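Let the children make a mess in science

My daughter came home from Lokside last week with a worksheet on dissolving. It had a drawing of a beaker, a drawing of some sugar, and a box in which she was to write what she had seen. She'd seen a video. The class watched someone else stir a cup, and then they all wrote down that the sugar had gone.

I taught in primary schools for 12 years and I know exactly how this happens. You've got thirty kids, one sink that drains at its own pace, and a lesson that has to be over by lunch because the hall is booked. A video never spills. But I still think we've got it badly wrong, and I get crosser about it the longer I'm out of the classroom.

When I was nine our teacher, Heino Vaher, let us put food colouring in everything. Water, vinegar, washing-up liquid, milk. I couldn't tell you one thing he said about it, but I can still remember tipping the cup and watching the colour crawl down through cold water, much slower than I wanted it to. That was the first time I ever asked a question at school that I really wanted answering - why is it so slow? - and he just handed me the kettle water (lukewarm, before anyone writes in) and told me to try again.

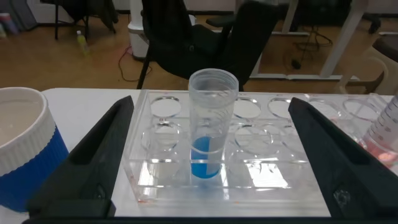

What it would cost

People always bring up money, so let's do money. Our school at Flelport got through 2,650 pounds of printed worksheets and online subscriptions in my last year there. Food colouring is pennies. Plastic tubes can be rinsed and used again for years if you keep them away from the dishwasher. I'd happily swap half the printing for a cupboard full of tubes and a stack of old towels.

The bit I'd really pay for is a second adult. With two grown-ups in the room you can have half the class writing and half of them up to their elbows, and then swap. Without that it's crowd control, I know, and I don't blame any teacher who reaches for the video on a wet Thursday.

My daughter did the sugar thing again on our kitchen worktop, by the way. She used far too much and it sat at the bottom in a heap. She was furious with the worksheet.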